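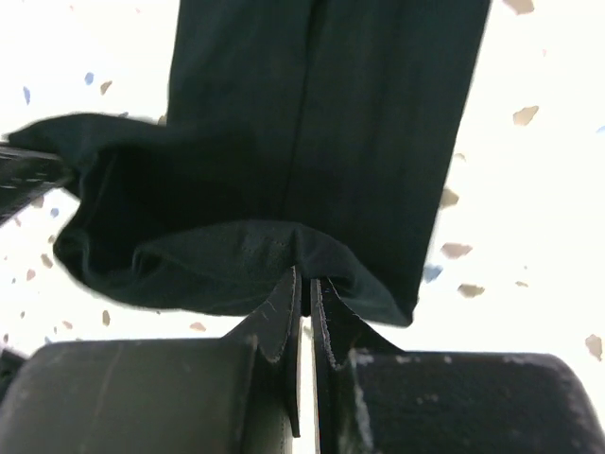 Dark green fabric with its hem bunched up, on a pale surface.

Hemming Pants at Home (and a Few Other Fixes for the Mending Pile)
By Zübeyde Coşkun

I love hemming. I know that makes me odd, but there is no other sewing job where you get so much back for one evening at the table! A pair of pants that has been dragging under your heels since September suddenly fits like you paid a tailor.

Wash first, always. Cotton pants can shrink in length the first time through the dryer, and you want that over with before you cut anything. Thrifted pairs too, even if they look as if they've been washed a hundred times.

Wear the shoes. Put on the pair you'll really walk in, stand up straight, and get someone else to do the pinning (bending down to look changes where the cuff sits, so you'll pin it wrong every time if you do it alone). No helper? Pin a guess, walk to a mirror, adjust, walk back. It takes a few trips.

Pick out the old hem with a seam ripper. Cut every third or fourth stitch on one side, then pull the long thread from the other side and it zips right out. You'll be left with a line of little holes. On most cottons they close up if you scratch across them with a fingernail and give them a good shot of steam. On coated or very tight weaves they stay put, so keep the new fold below that line or hide it inside.

Press before you sew. I can't say this loudly enough! Fold, press, fold again, press again. My neighbor Aslı Işık skipped the iron for years and wondered why her hems rippled, and now she won't thread a needle until the board is up.

Thread for dark cloth: go one shade darker than the fabric. A lighter thread shows up as a dotted line, a darker one sinks in. Look at it by a window, too. Deep greens, navy and black are terrible to tell apart under a lamp.

Bulky side seams: tap them flat with a small hammer over a scrap of wood, then sew across slowly, turning the wheel by hand. A size 90 needle handles most pants. For jeans go up to 100.

Want it invisible? Do a blind stitch by hand, catching only a thread or two of the outside each time. Keep it loose. If you pull tight you get dimples all the way around.

Save what you cut off. I keep the strips in a jar by color and they've patched pockets, made hanging loops for dish towels, and once covered a button for Sinan Kaplan's good coat.

Next up is zippers, the sticky kind and the kind that split open behind you. Rub a plain pencil along the teeth until then, it works wonders on the metal ones.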